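When I sat down with the woman who leads the walking tours in Flekmont, she had already ordered coffee for both of us and was halfway through a story about the bronze ferryman on the harbor steps. He is the town's best loved statue, and she has been introducing visitors to him for 24 years.

"People come up from the Dalato ferry, they see him holding out his hand, and they shake it," she told me. "Every single group. The fingers are as bright as a new penny and the rest of him is nearly black."

The figure was put up in a hurry, she explained, after the town had argued for years over whether to have a fountain. The sculptor came from Juvport, worked in a rented boat shed, and asked for 900 in the old money, plus his meals. "He ate very well, from what I've read in the town accounts!" she said, laughing. "There's page after page of fish."

I wanted to know about the date on the base, 1617, which puzzles a good many visitors. She nodded before I had finished asking. "That's the year of the first ferry crossing. The statue is much younger than that, but I get letters about it - very firm letters, some of them."

There are 254 steps from the harbor up to the Bañuelos Gallery, where the plaster model is kept, and she takes them slowly, with plenty of stops for the view. The model has a hat, which the finished bronze doesn't.
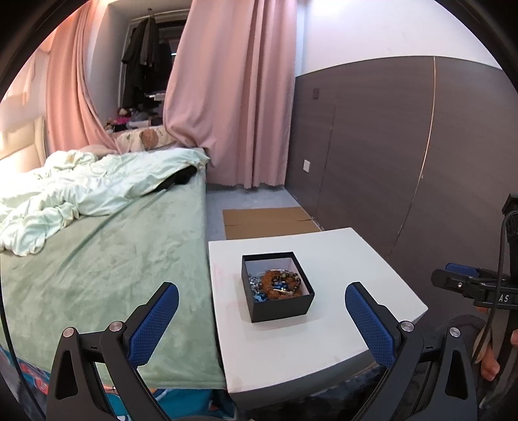 "I like him better without it," she said. "You can see his forehead, and he looks worried about the weather, like a ferryman should. My mother preferred the hat. We used to go back and forth over it all through dinner."

Her own favorite time to visit is October, early in the morning, when the fog is still sitting on the water and the first boat hasn't come in. She brings a thermos and takes the bench on the left, and she says I'm welcome to the other one.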